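Miltus parts notes – README

Hi, I'm Sorin. I keep these notes for the old office desktops I take apart and put back together, mostly so I stop losing track of what goes where. There are 237 short entries so far, and I add more whenever I have a free evening. 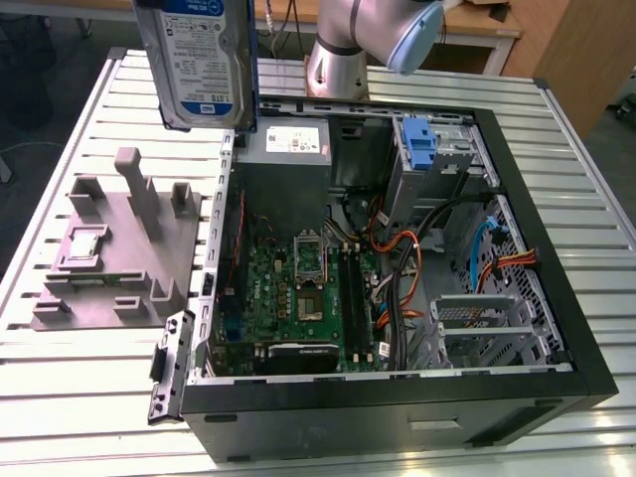 WD Blue 1.0TB drive and the open tower, CPU socket empty.

Each entry has a part name, a slot and a remark from me or Kasun. Last updated April 23, 2022.
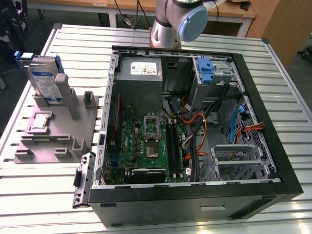

My rule for small parts is simple – everything gets its own spot off to the side before I touch another screw. The processor in its square recess and the memory module in the slot lower down are how I like it. Cable entries are still a mess, sorry! Send fixes to Kasun, he's faster than me.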